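Kraft paper and blue tape for a sorting table, does the grid hold up?

Posted in: Workbenches and Storage
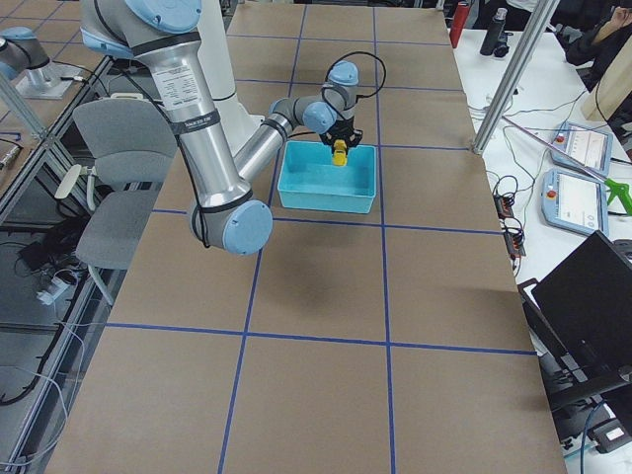 Re: Kraft paper and blue tape for a sorting table, does the grid hold up?

grudside_eamon
September 10, 2020
I'm setting up a long table for sorting small stuff and I want to go with brown kraft paper on top and blue tape lines for the cells, one shallow bin to a cell. The table is a Ljungberg with a finish I'd like to keep clean. I bought a roll of paper and two rolls of tape. Before I cut anything, a few questions. Do the lines stay put? Does the paper wrinkle when you drag a bin across it? And is there any point in taping a grid at all, or do people stop looking at it after a week?
Eamon Gilmartin

tapeandtwine
I had paper on my bench for most of a year. It wrinkles if you only tape the corners. Run tape along the full length of both long sides and pull it tight while you go. The grid lines also help hold it down.

Don't use the thin gift wrap kind. Get the heavy stuff they sell for covering floors.

Ballix_Bob
I'd skip the paper. Get a cutting mat or a sheet of hardboard and draw the lines with a marker. Paper tears the first time you drop a screwdriver on it, then you have to redo the whole grid. I did it twice and quit.

cmthembu
Bob, that depends on what goes on the table. I sort beads and buttons and I've had the same sheet down since December. Small parts don't roll as far on paper as they do on a bare hard top, and they don't make that racket.

For Eamon: the grid is worth it if each bin has a home. I put a bin in a cell, line up the front edge with the tape, and I can tell right away when one has wandered. I use shallow ones with sides that flare out a little. Deep bins are a pain because you can't see what's at the bottom.
Charmaine Mthembu

Ballix_Bob
Buttons, sure. He said small stuff, could be bolts.

grudside_eamon
Mostly plastic pieces, some hardware. Nothing heavy. I have 17 bins, all shallow, not all the same size. That's my other problem. Do I make the cells fit the biggest bin or make them different sizes?

tapeandtwine
Biggest bin plus two fingers on each side. Mixed cell sizes look fine on day one and then you buy another bin.

rinineck_flats
Disagree on that. If only a couple of your bins are big, let them take two cells each and size the grid for the rest. You lose a lot of table otherwise.

Also mark your lines in pencil first with a long straightedge. Tape stretches a little when you pull it and you end up with a curve. Lay it down loose, then press.

cmthembu
Seconding the pencil. And use bright bins if you have the choice. Turquoise shows up well on brown, and a yellow piece in the bottom of one is easy to spot. I had tan bins before and kept missing things.

Ballix_Bob
I'll give you the color point. I still say hardboard.

grudside_eamon
Going with paper for now. I'll pencil it tonight and size the cells the way rinineck_flats said, with double cells for the four big ones. If it tears I'll come back and Bob can say so.

tapeandtwine
Keep the leftover paper. You'll want a patch sooner or later, and a piece off the same roll matches.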